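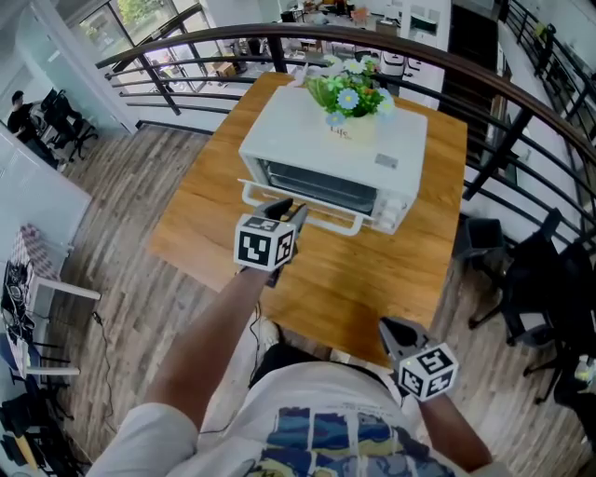
The white oven on the wooden table, flowers on top.

I've been using a countertop oven for nearly all of my baking since May, and the notes have piled up enough to be worth typing out. The full-size oven in the Ellcombe apartment still works. It takes too long to heat for one tray of vegetables.

Controls first. There are three knobs in a column to the right of the door. On mine the top one sets temperature, the middle one selects the elements, and the bottom one is the timer. The timer is mechanical and runs short at low settings. If I want 6 minutes I turn it well past 12 and then back, a trick I learned on my mother's old kitchen timer. Without the overshoot the spring doesn't wind far enough to ring.

The temperature dial reads high. I put a cheap dial thermometer on the rack, let the oven cycle 4 times, and wrote down the peak each time. The peaks agreed with each other well enough, so the thermostat is consistent and the printed scale is wrong. I set it one mark above whatever the recipe says and leave it.

Placement took longer to settle. It used to live on the counter under the wall cabinet, where the steam went straight up into the cabinet base and lifted the edge of the veneer. The table has open air above it and enough room behind the oven to keep the back clear of the wall. It also leaves space in front for the door, which I failed to measure for the first time.

The door handle is a U shape and sticks out a good distance. I like that for grip. I don't like it for walking past, and I've caught a sleeve on it twice. Abhishek Mishra suggested turning the oven to face the short end of the table. I tried it for a week and went back, as the cord wouldn't reach the outlet without crossing the walkway.

The little pot that says "Life" is artificial, daisies in pale blue and white. It sits toward the back and comes off before I switch anything on. The flat top gets hot enough to soften plastic, and I have a ruined Pirkel measuring scoop to prove it.

Cleaning: crumb tray after every use, glass once a week with baking soda paste, rack soaked overnight when it needs it. I don't spray anything inside. Eusebio Salazar asked in the comments on the last post whether a liner is worth buying. I bought the Salard one and took it out again. It blocked heat from the lower element and my toast came out pale underneath.

Next on the list is rye rolls from the Liepiņa recipe, halved to fit the rack. I'll post the timings when I have a batch that browns evenly on both sides.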